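Campus News | Admissions

FILVILLE, September 10, 2022 — Mancuso College will open a new evening admissions route this fall, giving working adults in Filville a way to earn a degree without leaving their jobs. The first group will have 63 places across four programs: accounting, nursing support, early childhood teaching and applied computing.

Applicants can use high school records from any year, and there is no entrance test. Each person who applies gets a one-on-one meeting with an adviser, in the evening or on a weekend, to talk through credits, costs and class times.

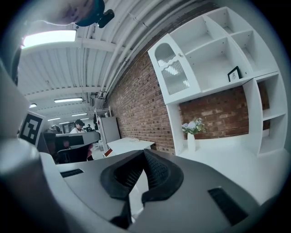
Interest has been wonderful so far! Nearly 11 employers in town have already agreed to adjust shifts for staff who enroll, and the Stona branch library will keep its study rooms open late on class nights. The college began planning the route in July after hearing from parents who had started a degree years ago and wanted to finish it.
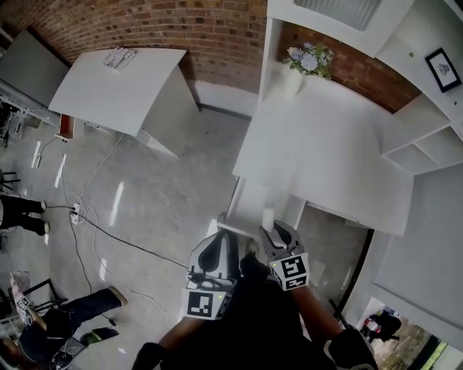 Fouad Zaki said he had put off college twice and was thrilled to see classes that start after his shift ends — "I filled out the form on my lunch break."

Forms are available at the admissions desk in Uketti Hall and on the college website. Places will be offered in the order that completed forms come in.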